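**Rangeur ou rangeuse de fournitures, temps partiel (Sovell, atelier de Fliltstead)**

Nous cherchons quelqu'un qui sache remettre un rouleau de ruban adhésif dans une boîte. Dit comme cela, le poste paraît à la portée de tous. Trois ans de vie commune à l'atelier nous ont convaincus du contraire.

Sovell prépare des fournitures de bureau et d'emballage pour des écoles, des associations et quelques commerces. Les commandes partent bien. Le matériel, lui, revient mal : les rouleaux finissent sur un coin de table, les boîtes se vident, les couvercles émigrent vers Endimstead et ne donnent plus de nouvelles.

## Le poste

Vous travaillerez 8 heures par semaine, le mardi compris, au milieu de nos tables et de près de 200 boîtes en plastique. Vos tâches :

- rendre chaque rouleau entamé à une boîte, de préférence la bonne ;
- vérifier les mandrins en carton et mettre de côté ceux qui sont trop écrasés pour resservir ;
- retrouver le bout du ruban avant de ranger le rouleau, et le replier d'un centimètre (les collègues vous en voudront si vous oubliez) ;
- rédiger des étiquettes lisibles par une autre personne que vous ;
- tenir la liste des réassorts pour notre fournisseur, Egilsson, qui n'apprécie pas les mentions du genre « du rouge, comme la dernière fois ».

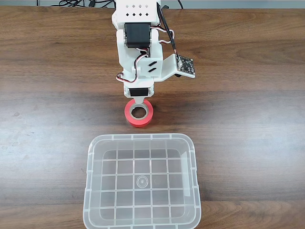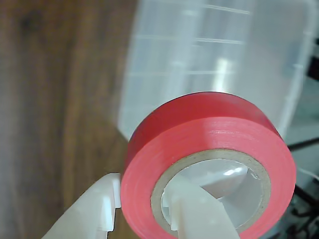
*Le ruban rouge et une boîte en plastique, sur la table.*

## Votre profil

Aucun diplôme n'est exigé. Une expérience en réserve, en bibliothèque, en mercerie ou dans une famille nombreuse sera regardée avec bienveillance. Il faut distinguer deux rouges voisins sous un éclairage médiocre, supporter la radio des autres et ne pas empiler les boîtes au-delà de 4, même quand la cinquième a l'air de tenir. Elle a toujours l'air de tenir.

Les personnes qui classent par humeur sont les bienvenues dans d'autres services.

## Ce que nous proposons

Un contrat de 4 mois, renouvelable, avec prise de poste en mai. Le salaire suit notre grille, communiquée dès le premier échange. Les trajets en bus sont remboursés, le café est gratuit et d'une qualité en rapport. Vous disposerez d'une table à vous — c'est-à-dire d'une table sur laquelle tout le monde posera ses affaires, mais en s'excusant.

## Pour postuler

Déposez ou envoyez à l'atelier de Fliltstead quelques lignes sur vous et vos disponibilités. Une lettre de motivation classique n'est pas nécessaire. Racontez-nous plutôt comment est rangé le tiroir de votre cuisine, celui avec les piles et la ficelle. L'entretien a lieu sur place, le matin, et comprend un court essai pratique avec des rouleaux, des boîtes et un feutre qui marche. Si le feutre ne marche pas, signalez-le : cela comptera en votre faveur.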